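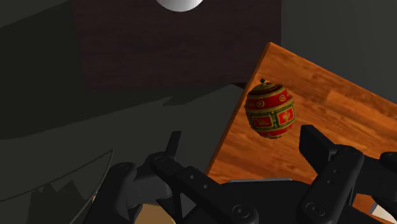
What does a domestique do all day if he isn't trying to win?
Carries bottles, closes gaps, gives up a wheel when the leader flats, and sits in the wind so somebody else doesn't have to. Most of the job happens before the TV coverage starts.

Road Racing Tactics, session 4 handout
Notes by Hok-lam Au, updated Jun 8, 2025

Leftovers from last time
- echelons: redo the chalk drawing, half of you had the wind coming from the wrong side
- rotating paceline vs. double paceline, know the difference
- reading (Baudry, ch. 2) still due

1. Drafting, quick version
Rider behind saves energy. How much depends on speed, gap, wind direction, size of the guy in front. On a long climb at low speed the saving shrinks, so teams burn helpers on the flat and at the bottom of the climb. In a crosswind the shelter moves to the side. Run out of road and you're in the gutter, on your own.

2. Roles
Leader. Protected, eats on time, stays near the front, doesn't chase.
Road captain. Makes the calls when the radio is dead or the car is too far back. Usually older. Not always the strongest.
Climbers' helper. Saved for the last hour.
Rouleur. Big engine, pulls on the flat for hours.
Lead-out man. Last one to peel off before the sprinter goes. Timing is everthing.
Sprinter. Hides until the end.

3. The break
Early move goes, bunch lets it. Why? Nobody in it is a threat overall, and a settled break makes the race calmer. Sprinters' teams then hold the gap on a leash. Catch too early = new attacks. Catch too late = well.

Worked case: Grusard road race, 217 km, last February. Four riders away early. Turklow put one man on the front, Torkent put one man on the front, and Pastor sat in and did nothing. At 39 km to go the Torkent rider stopped pulling. Turklow had to choose: chase alone and lose the lead-out, or gamble that Pastor would panic. They gambled. Break stayed away.

Discuss: who made the mistake? Come with an opinion. Perrine Baudry blames Torkent, I blame Turklow. She's writing the review sheet so be careful.

4. Feeding
Small and often, start in the first hour. Bottles from the car: helper drops back on the right, calls his number, loads the jersey pockets, rides back up through the bunch. That last part hurts. Never send him back just before a climb or a turn into crosswind. Musette in the feed zone, slow hand, don't look at the bag too long.

5. Race radio
Keep it short. Gap, road, wind, done. Directors who talk non stop get ignored by the third hour, then they miss the one message that matterd.

Terms to know: gruppetto, bidon, sticky bottle, bridge, chasse patate, soft-pedal, neutral zone.

For next week
- watch the last hour of the Grusard race again, sound off, write down every time the front of the bunch changes teams
- one page max, by hand is fine
- room 259, same time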